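Setting Up Your Jerton Click Torque Wrench

August 2024 | 8 comments | 20 shares

Welcome to the fun part! A few minutes of set-up now and your Jerton will be clicking away happily for years.

1. Unlock the collar at the base of the grip by pulling it down.
2. Turn the grip until the zero mark lines up with the center line on the barrel.
3. Push on a socket and give it a light tug – you should feel the ball catch hold.
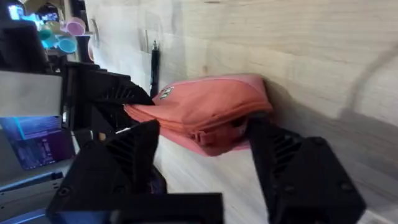

4. Dial in 20 ft-lb, lock the collar, and pull slowly on a snug bolt until you feel the click. Do this a few times to spread the grease inside. It gets smoother with every pull!

CAUTION: Stop pulling at the click. Never set the wrench above 200 ft-lb, and never use it to break loose a stuck bolt.

Note: The Kaltholm adapter changes the length of the wrench, so use the chart on page 2 to work out your new setting.

5. When you're done, turn the grip back to the lowest mark. Don't go past it, or the spring can come loose.

© Brivik Hand Tools | Contact us | Back to top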